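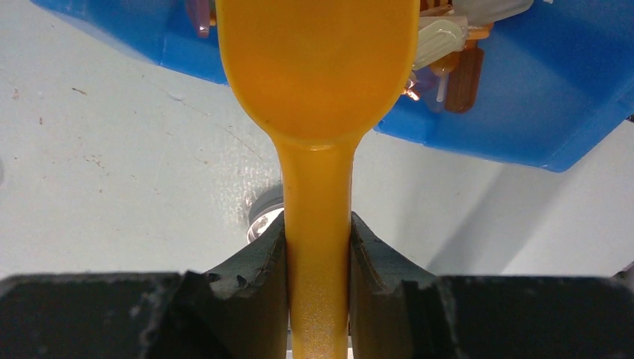 Most players at the Givcombe grass court week are using strings that are too tight, the tournament stringer told me before I had even found a chair, and they know it, and they'll come back next year and ask for the same tension again.

I had gone over to the stringing room at eight in the morning thinking I would get ten quiet minutes before the qualifiers turned up. There were already rackets leaning along the wall in their plastic bags, each with a paper tag, and the first drop of the day was a junior who wanted hers back by nine fifteen. She got it back by nine. I got my interview in pieces between frames, and I had a wonderful time.

The stringer asked me to leave his name out ("the players know where I am, and I don't need any more phone calls"), and he was so generous with everything else that I was happy to go along with it. He has been stringing for 23 years. He learned in the back of a sports shop, on a drop-weight machine that took him an hour and a half per racket. "I broke two frames in the first month," he said. "One of them belonged to the shop owner. He made me string his next one while he stood there."

He keeps a notebook for every season and writes down each racket as it comes off the machine. Last year's total was 2,851. He showed me the page where he had added it up, in pencil, with one crossing-out. That covers club work, the school teams, two weeks at Givcombe and the indoor event at Sonidura in winter, where he says the air is so dry that he changes how he works.

"At Sonidura I can hand a player a racket in the evening and it will feel the same in the morning. At Givcombe in June, with rain on the way, I won't promise that. Natural gut hates it. You can coat it, you can keep it in the bag, you can be as careful as you like, and it still takes up the damp."

I asked him about the tight strings, which had been bothering me since I walked in. I string my own racket tight and I'm proud of it. He was kind.

"People think tight means control, and on a hard court with a big swing, fine, there's something in it. On grass the ball comes through low and you're late half the time. You're blocking it, you're chipping it, you're getting down and just meeting it. You want some help from the strings. If they're like a board, you have to do everything yourself."

So what does he suggest to somebody who turns up from hard courts and has never played on grass? "Drop two pounds and go and hit. If you hate it, bring it back and I'll cut it out. They almost never bring it back." His own racket is at 49, and he says he'd go lower if his partner in the over-fifties doubles would stop making remarks about it.

A word about the machine, because I couldn't stop looking at it. It's an electronic Flendow, bolted to a stand he built himself so that it sits at elbow height. The tension head makes a small rising whine as it pulls, then goes silent when it reaches the number, and he doesn't look at the display at all. He listens. Twice while we were talking he stopped in the middle of a sentence, let a string off and pulled it again, and when I asked what was wrong he said the clamp had slipped by a hair. I had heard nothing!

"The machine is good, but the machine only knows what it's pulling. It doesn't know what the clamp is holding. That's my job. If you're sloppy with the clamps you can set it to any number you want and the player will get something else."

He cleans the clamps every morning with alcohol and an old toothbrush, and again after lunch if he's been doing a lot of coated string. He thinks this is the most useful thing he could tell anybody who strings at home, along with checking the calibration once a week. He does his before every event and again on the third day.

We got on to hybrids, meaning one kind of string in the mains and another in the crosses. Half the rackets on the wall were set up that way. He likes them, with reservations. His favorite thing to put in a club player's racket at the moment is a soft multifilament called Sinaga in both directions, and he gets a bit impatient with people in their fifties asking for a full bed of stiff polyester because they saw it on television.

"The pros cut theirs out after one match. Sometimes they haven't even used it, they just want it fresh. A club player leaves it in for a year. Polyester doesn't break for them, so they think it's still good, and it's been dead since the second month. Then the elbow starts hurting and they blame the backhand."

I asked how long a club player should go between restrings. There's an old rule that you restring as many times a year as you play in a week, and he says it's not bad, but he would rather people noticed what was going on. "Push the strings out of line with your finger. Do they slide back? If they stay where you put them and you're straightening them after every point, it's gone. Or just write the date on a bit of tape on the throat of the racket. You'd be amazed how many people swear it was done in spring and it was the spring before."

By half past ten the room had filled up. The thing I loved most was watching the players come to the counter. Some of them dropped off three rackets with a full page of instructions - tension to the half pound, which side the knot should be, how the stencil should look. One young man, through to the main draw for the first time, just put his racket down and said "same as it was." There was no tag on it and no record of it in the notebook. The stringer tapped the old strings with the heel of his hand, put a little gauge across them, asked when it had last been done and who had done it, and wrote down a number.

"That's a guess," he told me afterward. "A decent guess. It'll have lost some since it was done, so I go up a little from what I measured. If he wins, he'll think I'm a genius. If he loses, he'll go down the road."

Does he watch the matches? Hardly ever, he said, and then admitted that he puts his head out of the door if he hears a racket he has strung. I said that surely wasn't possible. He said a fresh string bed has a clean sound for the first few games and he knows roughly who has gone on court with what. I'm choosing to believe him completely.

The hardest request he ever had was from a left-hander at Sonidura who wanted four rackets at four different tensions, to go out in order as the match got later and the hall got colder. He did all four in a little under two hours. The player used the first one for the whole match and never opened the bag again. "And he still paid for the four, so I've got nothing against him."

I wanted to know whether he's teaching anybody. He is, a sixteen-year-old from the club who comes in after school and does the grommets, the stencils and, since May, whole rackets for members who have agreed to it. They pay half price. The first one took her an hour and ten. The one she did last week took her thirty-four minutes, and he checked every cross and found nothing to correct. He was more pleased about that than about anything else he told me.

"She's got good hands, and she doesn't rush the last three crosses. Everybody rushes the last three crosses. Your fingers hurt and you can see the end. I still have to tell myself to slow down."

Before I left he took my own racket off me, pressed the strings with his thumb, and asked what I had in it. I told him. He asked when I'd had it done, and I said spring, and he waited, and I said it might have been the spring before. He had it on the machine before I could argue. I played with it that evening, Sinaga all the way through, four pounds looser than I have ever had it, and my low volleys were going deep for the first time in years. A few of them went very deep, into the next court, and I've apologized to the people on it.

The stringing room at Givcombe is behind the scoreboard on the practice court side. It opens at eight each day of the tournament, and members can drop rackets off too, though the players in the draw go first. Put a tag on it, and write down what's in it if you know.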